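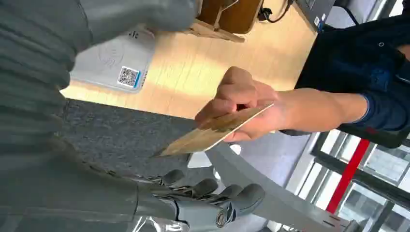 Tarjeta tendida hacia los dedos de la mano robótica, con el lector al fondo.

Acta de la reunión de julio del grupo de buenas prácticas
Proyecto Sabbagh, atención con robot en mostrador

Preside: Beat Berchtold (Trikside)
Toma el acta: Fares Kassab (Junddale)
Excusa su asistencia la representación de Kemico, que envió sus comentarios por escrito.

1. Bienvenida y acta anterior
Beat abrió la sesión a las 9:30 agradeciendo a todos el esfuerzo de venir en pleno julio, y de paso el bizcocho, que duró bastante menos que el primer punto. Se aprobó el acta anterior con una corrección: donde decía «velocidad máxima» debe decir «velocidad máxima de cierre de los dedos».

2. Entrega de objetos de mano a mano
Fue, con mucho, el punto más largo, y creo que merecía serlo. Se leyó el borrador entero y quedó acordado lo siguiente:
La persona ofrece la tarjeta por una esquina y mantiene sus propios dedos en el lado opuesto. El robot espera con los dedos entreabiertos y es siempre la persona quien acerca el objeto.
La mano no empieza a cerrarse mientras la tarjeta siga en movimiento. Kemico pedía por escrito una pausa fija; tras hablarlo con calma se prefirió dejarla ajustable por cada centro, con un mínimo que propondrá Trikside.
Si la persona retira la tarjeta, el robot abre y vuelve a la posición de espera, sin perseguirla.
Fares recordó que en el registro de Junddale hay 775 entregas anotadas, casi 212 de ellas con alguna observación, y se ofreció a clasificarlas antes de la próxima reunión. Se le agradeció muchísimo, porque es una tarea pesada.

3. Trabajo en mesa compartida
Se habló de los puestos en los que el brazo trabaja sobre la misma mesa en la que alguien tiene su ordenador. Beat insistió, con razón, en que el compañero de enfrente suele estar mirando su pantalla y no el brazo, y que la norma debe escribirse pensando en esa persona distraída. Se acuerda:
La caja con compartimentos se coloca en el borde de la mesa más cercano al robot, y el ordenador queda al otro lado.
Cables y adaptadores, fuera del recorrido del brazo. Hubo cierta discusión sobre si exigir canaletas; de momento queda como recomendación.
Las fundas de plástico de la mano se revisan al empezar cada turno, y si hay pliegues sueltos cerca de las articulaciones se recolocan antes de mover nada.

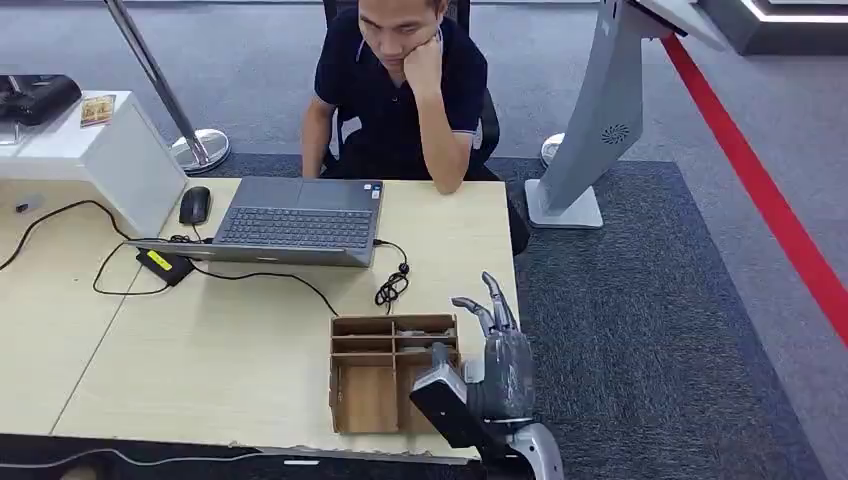 4. Formación del personal
Hay 32 personas pendientes del curso breve. Se harán dos sesiones en la sala de Trikside, y Fares preparará la hoja de acogida, esta vez con letra más grande, por petición popular.

5. Ruegos y preguntas
Se pregunta si el texto servirá también para los puestos sin lector de pago. Beat entiende que sí, con un pequeño anexo que redactará él mismo.
Se levanta la sesión a las 11:45.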